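**Incidencia 256: pérdida de seguimiento en las pinzas de mano y revisión de la norma de sala**

Estado: abierta, pendiente de aprobación de texto
Abierta por: Dorin Surdu
Asignada a: Eusebio Sepúlveda
Componentes: Zekar (seguimiento de marcadores), norma de captura de Totgate

**Descripción inicial (Dorin)**

Zekar marca como no válidos varios episodios de la tarea del objeto cromado. El aviso es siempre el mismo, `pose_lost`, y aparece en la pinza derecha más que en la izquierda. Los episodios se graban hasta el final, pero la trayectoria tiene un salto y el validador los rechaza. No pasa con los objetos mates.

Versión del validador: 19. Sin cambios de configuración desde que se instaló.

**09:40, Eusebio**

Reviso los registros. El salto coincide con el momento en que el operador gira la muñeca para acercarse al objeto. Dos causas posibles:

- el marcador queda tapado por el antebrazo o por la otra pinza
- el detector toma un reflejo del cromado como esquina del marcador

Pido a Neusa los episodios sin comprimir.

**10:15, Neusa Paiva**

Subidos a la carpeta compartida. He separado los que tienen la muñeca girada hacia dentro. La norma actual dice «mantener los marcadores visibles», sin más, y cada operador lo entiende a su manera. Hay quien lo aplica a la cara superior del cubo y hay quien da por buena cualquier cara.

**11:30, Eusebio**

Descartado el reflejo como causa principal. Con una máscara sobre la zona del objeto el salto sigue apareciendo en los mismos puntos. Queda la oclusión. En los episodios rechazados hay un intervalo de más de 10 fotogramas seguidos sin ninguna cara de marcador legible para la cámara de cabeza. El validador corta ahí, como está previsto. No es un fallo de Zekar y no voy a subir el umbral.

**11:50, Dorin**

De acuerdo con no tocar el umbral. Entonces esto se arregla con la norma y con cinco minutos de repaso antes de cada turno. ¿Quién redacta?

**12:20, Fumiko Murakami**

Redacto yo. Propongo sustituir el apartado 2 por lo siguiente:

1. Durante toda la aproximación, al menos una cara de marcador de cada pinza debe quedar orientada hacia la cámara de cabeza.
2. Las pinzas no se cruzan por encima del objeto. Si hay que cambiar de lado, se retira primero la que está más cerca del cuerpo.
3. El cable de cada pinza pasa por debajo del antebrazo y no cuelga delante de los dedos.
4. La mesa queda libre de todo lo que no pertenezca a la tarea.
5. Nadie se inclina sobre la pinza de otro operador mientras graba.

El punto 5 viene de una queja de Modora por episodios con manos ajenas en plano. No tiene que ver con `pose_lost`, pero ya que se abre el documento prefiero meterlo ahora.

**12:45, Marion Moffat**

Dos comentarios. El punto 3 hay que probarlo con las mochilas puestas, porque el cable no siempre da de sí. Y falta el suelo: la norma de Halliday que usamos de base tenía un apartado sobre cables y regletas, y se perdió al traducirla.

**13:10, Eusebio**

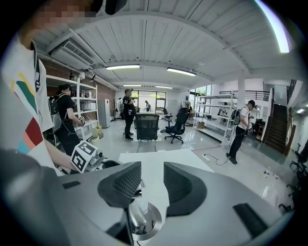
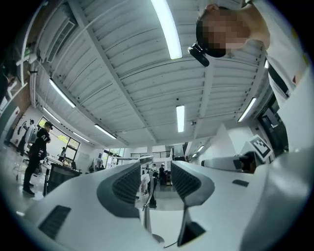
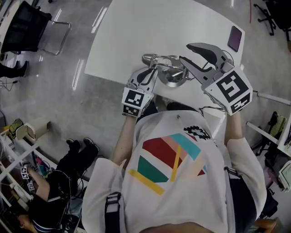 El apartado de suelo que se perdió decía que ninguna toma de corriente debe quedar en la zona por la que se mueve un operador conectado, y propongo recuperarlo tal cual como punto 6. En la primera imagen la regleta blanca está en el suelo, cerca de los pies de una persona con mochila que tiene un cable hasta el suelo, y con ese texto habría que recolocarla antes de grabar. El punto 4 también necesita concretarse: en la tercera hay un móvil sobre la mesa, cerca de una esquina, y según la redacción actual alguien puede pensar que a esa distancia no cuenta. Cambiaría «libre de todo» por «sin objetos personales en ninguna parte del tablero, tampoco en las esquinas».

**13:35, Fumiko**

Incorporados el punto 6 y el cambio del 4. Dejo el 3 entre corchetes hasta que Marion lo pruebe con mochila.

**15:05, Marion**

Probado. Con la correa ajustada el cable llega por debajo del antebrazo, pero tira al levantar la mano por encima del hombro. Añadiría «salvo en tareas por encima del hombro». Por mí se pueden quitar los corchetes.

**15:20, Dorin**

Conforme. Los episodios rechazados no se recuperan, se repiten con el texto nuevo. Neusa, avisa a los dos turnos y deja constancia en este ticket. No lo cierro hasta tener una tanda completa sin `pose_lost`.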